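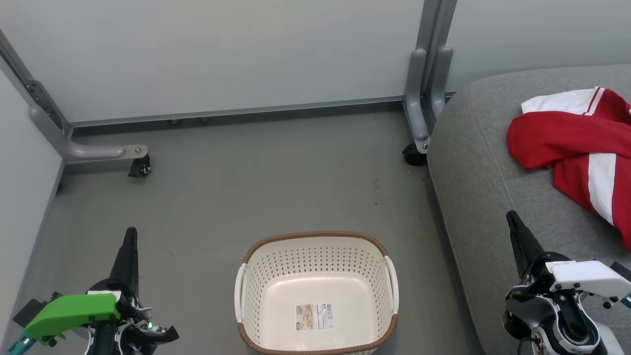
A reader from Kallio wrote to me that one laundry basket is enough for any small home, if you only stop putting clean clothes on the sofa. I read the message two times and felt a little caught.

Living room > Laundry > Small habits

In my home the sofa is the place where clothes wait. A shirt comes there in January and it can stay until the evening when guests ring the bell. So I bought a white plastic basket with a brown rim that looks woven, and I put it on the floor, right next to the sofa. I left the label inside for 12 days - I am slow with such things.

My rule is simple. When I stand up from the sofa, I take one piece with me and drop it in. 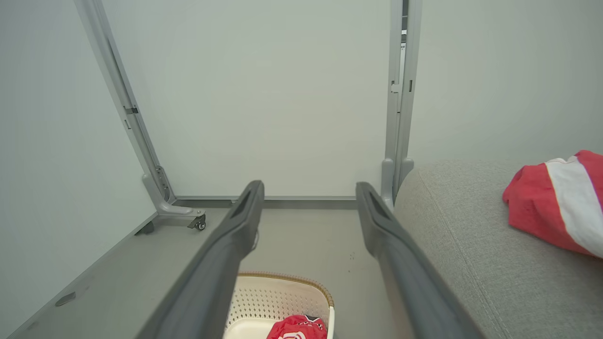 The red things go first, as I wash them separately at 30 degrees. I do not fold anything before washing, even if my hands want to. The small holes in the sides are good for air, but socks with thin straps can catch in them, so I put those in a net bag from Zakel.

Next I want to try a second basket for towels. The reader will not agree, I think.

Filed under: Home & Everyday Order
Last updated: January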